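**Folding testers wanted, Undby workshop**

Can a machine do the laundry yet? Shirts are close. Jeans with the belt still in are a long way off, and we want people who fold at home or in a store to help us judge.
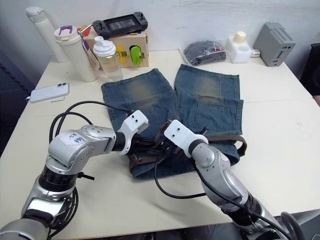 You'd come in for 2 sessions of some 5 hours each, fold alongside the arms and score their work – no technical background needed. Write to Jonas Pfister at Ruluvden, quoting ref. 3258.

Posted 29 April 2020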